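October, bench notes, natural dye corner

Madder is finally doing what I wanted! Second extraction of the Zaidi root came out a proper brick red on wool, after the first one gave me that tired salmon we all groaned at. Same root, same pot, same mordant. The change was holding the bath lower and far longer, and adding a pinch of chalk because our tap water is so soft.

Skein 201 is the one to look at. It's on the drying rail by the window with the paper tag, please leave the tag on. Skeins from the Fistetero fleece took the color more evenly than the Wondier, which is a bit greasy still and went blotchy near the ties. I'll scour the rest of the Wondier again before it goes anywhere near a bath.

Recipe as run: 20 g ground root to the small skein, soaked overnight, strained through the old pillowcase, wool in cold and brought up slowly. I kept it there for 6 hours and let it cool in the pot. Lifting it out too early is where I lost the red last time, I'm nearly sure of it.

Went back to the old recipe book too (the reprint, the one that says 1685 on the title page). It wants wheat bran in the bath and a "gentle heat, such as the hand may suffer." I love that. No thermometer, just your poor hand. Bran is on the list for the next round, and I want to try it side by side with chalk and then with both together.

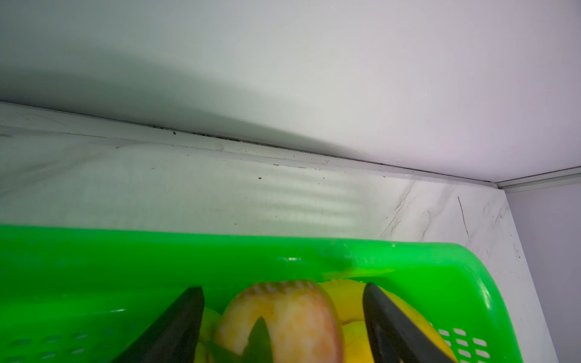 White trim along the grey surface, grime in the seam, marbled panel below.

Weld next. The Zurnevo seed came up beautifully and there's a big bag of dried tops on the shelf, enough for a strong yellow and then an overdye with the indigo vat if the vat behaves. It smelled right this morning and had a good coppery skin on top, so fingers crossed.

Still to do: wash-test the red with the plain soap, cut a strip for the light-fastness card, label the exhaust bath (it's the lidded bucket, DON'T tip it out, there's a lovely coral left in there). And more pillowcases if anybody has them.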